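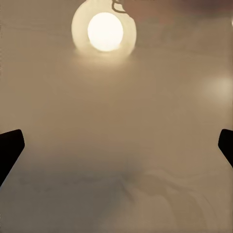 Bright white in the middle, pale yellow around it.

May
By Latifa Naciri

I spent most of this spring being annoyed at my living room and blaming the wrong things. First it was the rug. Then it was the couch, which I came very close to putting up for sale. Then my sister came over for dinner, sat down, squinted up at the ceiling and asked if we were about to have surgery. So, fine. It was the light.

We moved into the house on Ortner Street with one big fixture in every room, right in the center, and I had never touched them. I flipped the switch when it got dark and that was that. The bulbs were the cold bluish kind, left by whoever lived there before us, and at 9 p.m. the place looked like the waiting area at a tire shop (no offense to my tire shop, they have great coffee).

I went down to the hardware store in Nistden on my lunch break, planning to be in and out. I was there for 40 minutes! If you haven't bought a bulb in a while, there are a lot of numbers on the box now. The one I'd ignored my whole life is the one with the K after it. Lower means warmer and more yellow, higher means whiter and then blue. I went for 2700 in the living room and bedroom. The kitchen got something a bit higher over the counter, where I chop things and would like to keep my fingers.

Then the lamps. I already owned two and bought a third at the Pidness thrift sale for 20 dollars, with a shade so ugly I swapped it out the same night. I put all three lower than I thought I should: one on the floor behind the armchair, one on the bookshelf, one on the little table by the window. The ceiling light stays off after dinner. My husband complained for two evenings that he couldn't find his book, and then he moved his chair over next to a lamp and I haven't heard about it again.

A couple of things I got wrong, in case it saves you a trip. I bought a dimmer switch before checking whether my bulbs could be dimmed. They couldn't, and they buzzed like a jar of bees. Also, a clear bulb in an open shade is miserable if you can see it from the couch - get the frosted ones, or turn the lamp until you can't see the bulb from your usual seat. And check the maximum watts on the sticker inside an old lamp. Mine was hiding under a layer of dust.

I still haven't done the hallway. The fixture there takes some odd little base that the store didn't carry, and the ladder is at my neighbor's.

Several of you wrote back after the last issue asking about the curtains from the Priven fabric outlet. I have them up in the bedroom now, hemmed badly, and I'll write about those next time, once I've washed them and seen how much they shrink.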